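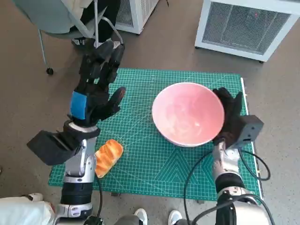

Figure 3. Bread-and-bowl task with the Rultomus two-arm kit. The right hand holds the rim of the bowl; the left hand is raised and open, with the bread on the mat beside the left forearm.

4.2 Working with the kit on tabletop objects, at floor level

We had expected to spend most of this section on faults. The Rultomus kit is sold to small laboratories as a complete pair of arms with five-fingered hands, wrist sensing and the control software already set up, and our experience with packages of this kind had made us wary. What we found was a system that our group could use for real work within an afternoon, and that we were sorry to switch off at night.

All trials in this section were run at the Jungate site on a gridded green cutting mat laid straight on the floor. We chose the floor because it let the arms reach down at the angle they would have over a low table, and because the mat's printed grid gave us a cheap way to put objects back in the same place between trials. The objects were a pink bowl and a small loaf with a glossy crust (Figure 3). In each trial the operator had to steady the bowl by its rim with one hand, pick up the bread with the other and put it in the bowl. The order was left to the operator, and most took hold of the bowl first.

A rim grasp is a harder test than it looks. The fingers have to close over a thin curved edge, and if they close unevenly the bowl tips or slides away across the mat. With the Flurley hands we used last year this was the point where most trials ended. The Rultomus hand curls its fingers over the rim at nearly the same moment, and small errors in wrist position seem to be soaked up by the joints instead of being passed on to the bowl. Of 833 trials, 61 were stopped because the bowl had moved too far to continue. We were delighted with this, and checked the logs twice before believing it.

The bread gave more trouble. It is light, it rolls if touched on one side, and the crust marks easily. Operators soon learned to bring the open hand down from above and let the thumb come in last. The grip force limit can be changed while the arms are running, a small feature that turned out to matter a great deal to us. At the factory setting the crust was often dented. After we lowered the limit the dents became rare, though the loaf was dropped a little more often, and we have not yet found a value that suits both needs.

Two points should be noted by anyone planning similar work. The first is cabling. The cables run along the outside of the arm and loop out at the wrist, and when the arm reaches low and across the body the loop can brush the mat. We tied ours back with soft straps from November onwards, and a shorter cable set would be a welcome change. The second is the size of the wrist modules. They house the wrist sensing but stick out to the side, so the two hands cannot work as near to each other as their reach would otherwise allow. For the bread task this was no problem. For the jar-opening task in Section 4.4 it was.

Setting up was pleasantly dull. Calibration takes one pass, can be repeated by a single person, and held well enough that we redid it only after the arms had been moved between rooms. The log files are plain text with one line per time step, and the Murín toolbox read them without any conversion. New operators were given 49 minutes of practice before their trials were counted, and several asked to stay on afterwards and carry on.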